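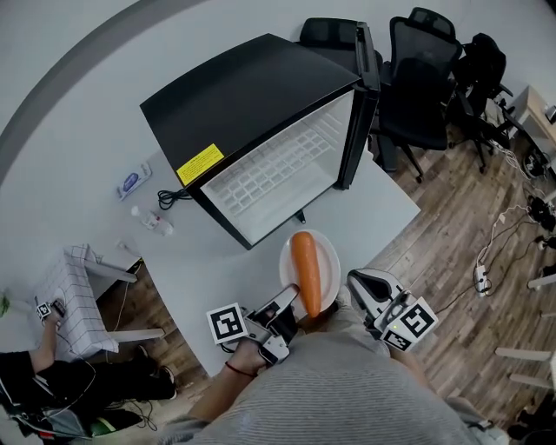 Tascombe Community Food Program
Progress report to the Nseir Fund, second half of the grant year

Prepared by Issa Jaber, program coordinator

Summary

The program ran every week of the reporting period except for the two-week shutdown in January. We packed 2988 produce boxes for households in Tascombe and the farms out along the Bindov road. Enrolment stands at 128 households, up from 78 when the grant began. Spending is slightly under budget, mainly on fuel. One activity, the evening cooking classes, started late and will need to run past the original end date.

Produce boxes

Boxes go out from the hall between 3 pm and 6 pm. Households can choose pick-up or delivery, and delivery has turned out to be more popular than we planned for, particularly with older residents and families on the Bindov side. We now run two delivery loops where the application budgeted for one. Ziad Boutros has redrawn both so that the furthest houses are reached first, and complaints about wilted greens have dropped off since he did.

Root vegetables, onions, pumpkin and apples have been steady. Leafy greens were short for most of the summer after the hot spell, and we replaced them with cabbage and frozen peas. Eggs are still only in the family-size box. We asked households whether they would like less potato and the answer was a fairly clear yes, so the standard bag has been made smaller.

Suppliers

We changed our main wholesaler to Harnix at the midpoint of the year. Their prices are a little higher on fruit and lower on nearly everything else, and they deliver to the door. Our old arrangement meant someone driving to the market before 5 am. Four local growers also sell to us directly. A fifth stopped when she leased out her paddock, and we have not replaced her.

Cold storage

The coolroom compressor failed in January, during the shutdown, so no stock was lost. The repair came to more than the maintenance line allowed and we covered the difference from the fuel underspend, as agreed by phone. The technician expects the unit to last another two to three years. We would like to raise replacement in the next application.

Cooking classes

Classes were meant to start in the first month of the period. The kitchen at the hall needed a new rangehood before it could be used for groups, and the electrician was booked out. The first course has now finished and the second is under way. Attendance is almost full. Participants have asked for more on using up leftovers and on cooking for one person, and the recipe sheets for the second course have been changed to suit.

Staffing

Ziad moved from casual to part-time hours. The packing supervisor position was vacant for five weeks and is now filled. Everyone handling food has a current certificate.

Next period

Finish the second and third cooking courses. Find another local grower, preferably one with greens. Get two quotes for the coolroom. Review the delivery loops before winter, when the creek crossing is often closed.

We ask that the end date for the cooking classes be extended by three months. No extra money is needed. The financial statement is attached separately.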